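Posted in: Home & Household Research | Textiles | Open Access
2 comments | 41 shares

We use cookies to remember your reading preferences. Accept | Manage settings

3.2 Loose cloth and the tidying task

Flat items such as books and trays gave us little trouble in coding. A book is either on the shelf or it isn't. Cloth was harder. A tea towel can be folded, hung, draped, bunched or dropped, and the households in our study did not agree on which of these counted as put away. In the Nurkum interviews, one respondent described a towel over the oven rail as tidy and the same towel over a chair back as mess. Her partner held the opposite view.

We therefore recorded the state of each cloth item separately from its place. Matar and Meléndez coded the full set of 805 entries on their own, then met to settle the ones they had marked differently. Five states were used: folded, hung flat, draped, bunched, and held. The last was added in April, after the first round of coding, when it became clear that a cloth being held often had no settled shape at all. One part of it may be gathered tightly while the rest hangs free, and neither "bunched" nor "draped" covers that well. Figure 2 gives a case of this kind.

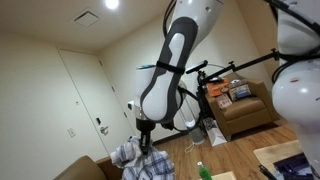
Figure 2. Plaid cloth in white and pale gray with blue, navy and darker gray stripes, coded as "held". The fabric is bunched to the left of the grip and drapes down to the right.

Pattern made a difference to how easily the coders agreed. With plain cloths, folds and creases were often hard to tell apart, and Meléndez in particular tended to mark a soft crease as a fold. Checks and stripes helped, as a line in the weave changes direction where the fabric turns over. Almost all of the disputed entries involved plain cloths in a single colour. We did not correct for this, but readers should keep it in mind when comparing the Rosales items, which were mostly plain, with the Ovatbridge items, which were mostly patterned.

Size was left out of the coding. A crumpled cloth gives a poor idea of its full size, and early attempts to sort items into tea towels, napkins and dusters went badly. Palumbo suggested using "cloth" for anything smaller than a bath towel -- a blunt rule, but one that both coders could follow. Clothing was kept apart where a collar, sleeve or waistband could be made out. Where none could, the item stayed under "cloth".

A further question was when tidying starts. Several respondents said that picking a thing up was already part of putting it away, even if it was set down again somewhere no better. Others counted only the final placement. We followed the second group for the totals in Section 4 and kept "held" as a state in its own right, so that the first reading can still be checked against the data. The coding guide, prepared by Alvarado and Orozco, sets out the rules for borderline entries, including cloths found under other objects and cloths used as covers.

Filed under: domestic order, laundry, coding methods

Get new articles by email. Sign up for our newsletter.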